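Call for players: Trivo needs a hand percussionist and a second fiddle

Hi! I run Trivo, a small folk and dance band that has been playing weddings, street parties and the odd library basement for a good while now, and I'm looking for two new people to join us before the spring season starts. One hand percussionist, one fiddle player. If you do both, please write to me tonight.

What we play: mostly couple dances from all over, plus a long set we call Dritomero, which is a string of slow tunes in seven that speeds up until somebody drops out (usually me, I play accordion). There's also a fair amount of my own stuff. You don't need to know any of it yet. The tune book has 300 pieces in it and we use maybe a third.

For the percussion chair I want someone who can hold a groove on frame drum or darbuka without filling every gap. Kit players are very welcome to try out, as long as you're okay leaving the kit at home! Our van is tiny and the stages are tinier. For the fiddle chair, I care more about your ear than your sight reading. Can you find a harmony line by the second time through? Great, come play. 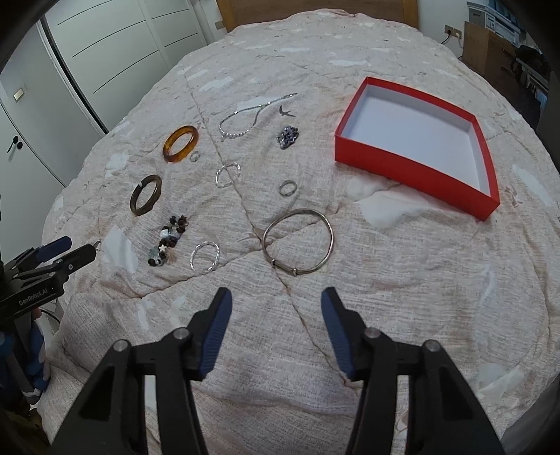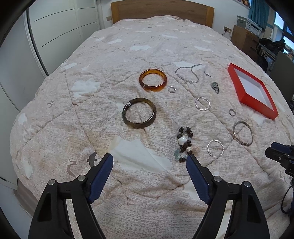 Rehearsals run from 7 to 9:30 in the evening, once a week, at the Eglītis studio, up the back stairs and past the piano shop. Parking is free after six. We don't have a uniform, and I'd like to keep it that way, but we do dress up a bit for weddings, and if your taste runs to an amber-orange bangle like the one on the quilt, wear it with my blessing. Just take it off for the frame drum, please, as our mics pick up every click. Tuning is at 440 and I'm stubborn about it.

Money: each wedding pays $300 per player, and street parties and small dances pay $100. Gas gets covered on top. Rehearsals are unpaid, but I bring soup. We're also recording in February, an album with the working title Lodo, and everyone who plays on it gets an equal split of whatever it makes. The last one sold 1,821 copies, nearly all of them off a folding table after shows, so don't quit your day job.

To apply, send me two short recordings, one fast and one slow. Phone recordings are totally fine, and I'd much prefer one take with a wobble in it over something edited. Tell me what you've been listening to lately and which evenings you can't do. Use the contact form on the Trivo page and put "drum" or "fiddle" in the subject line.

I'll answer everybody, though it may take me a week.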